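Storing fake flowers between seasons – trays, tubs or boxes?

Forum: Craft Rooms and Storage
Started August 29, 2022

mapleandmoss
I've got a pile of artificial stems left over from my cousin's wedding and they have been living in a garbage bag since March. Mostly red roses and pale blue hydrangeas. I want them sorted so I can use them for wreaths this winter, but every time I open the bag I get a tangle and a handful of leaves that belong to nothing.

Do you store by colour, by flower or by stem length? And do you keep the loose leaves or throw them out?

Ngọc Châu
By flower, always. Colour sounds sensible until you have five shades of blue and can't decide where anything goes. I keep hydrangeas in a shallow tray with nothing on top of them because the heads flatten. Roses are tougher and can be stacked two deep if the blooms all face the same way.

Keep the leaves. You will want them.

tinshed_deb
Disagree on the trays. I had everything in open trays for two years and it was a dust problem from start to finish. I moved to lidded tubs (the Domov ones, the long size) and haven't looked back. You can stand them on end in a closet too.

Ngọc Châu
Lids are fine if the tub is deep enough. Mine weren't and I ended up steaming every hydrangea I own. I throw an old pillowcase over the tray for dust.

Lộc Lâm
I do table arrangements for a small hall and went through the same thing when we took over the old stock. The final tally was 552 stems, so we had to be strict about it. Our way is to clear a big table, tip everything out, pull the loose leaf sprigs away first and then do one kind of flower at a time. A white table is best, as you can see the small green bits against it. Two pushed together is better again if you have the floor space.

Same sort of flowers as yours:

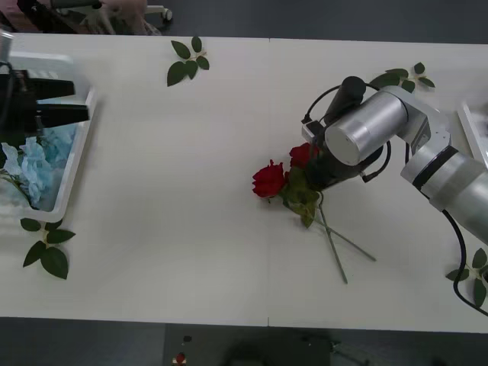
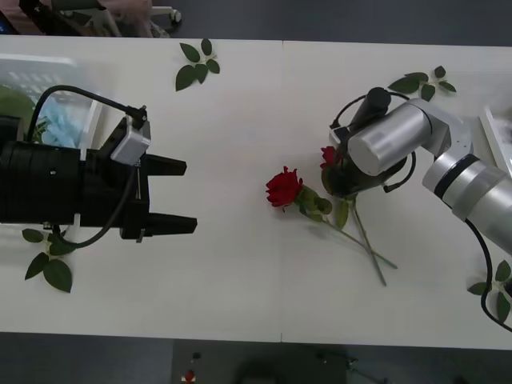
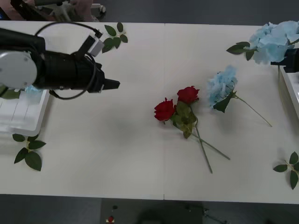
Filed under: Storage and Sorting

Lộc Lâm
Sorry, hit post too early. In the first one the hydrangea is in the white tray, the roses are over on the right and there are four leaf sprigs still loose on the table. In the last one two roses are side by side in the middle with their stems crossed, and that's the bit to watch. If you lift one rose with the stems crossed like that you can drag the other along and lose leaves off both. Uncross them on the table, then lift.

mapleandmoss
Thanks, that's a help. Crossed stems would explain a lot of what's in the bottom of my bag. What do you do with the sprigs once they're pulled out?

Lộc Lâm
Rose leaves go in their own tray, flat, one layer if you can manage it. Some push back onto a stem and hold. The ones that won't hold get a dab of hot glue, or we use them loose around candles. Don't mix hydrangea leaves in with them, they don't match once they're in an arrangement.

tinshed_deb
Still say you need a lid. And I don't bother with spare leaves at all. I had a whole shoebox of them, used maybe a dozen in that time, and chucked the rest.

gumnut_lane
I'm with Deb on leaves but not on tubs. Tubs are fine until you want one rose from the bottom of the fourth tub. I hang mine upside down from a rail with clothes pegs, about 20 stems to a rail. Takes up wall, not shelf. Long stems stay straight, too.

Ngọc Châu
Do the hydrangeas hang all right? I'd have thought the petals would slide down the stem. Mine are only pressed on.

gumnut_lane
Depends on the make. The Lundari ones are glued and they're fine. The cheaper ones do slide, so I check before I peg them and the loose ones go in a basket.

mapleandmoss
Mine have no label, so I'll give one a gentle tug and see. I've only got one closet shelf and it isn't deep, so I'm leaning toward a tray for the hydrangeas and hanging the roses. Has anyone used the stackable trays from Cuvo? The sides look a bit low.

tinshed_deb
They are low. Measure your biggest bloom first and add a couple of centimetres.

Lộc Lâm
Same advice. Lay it on its side when you measure, as that's how it will be sitting in there. And sort before you buy anything. We bought trays first and half of them were the wrong size.

mapleandmoss
Okay, bag gets tipped out on the dining table tonight. I'll measure and post back with what I end up with.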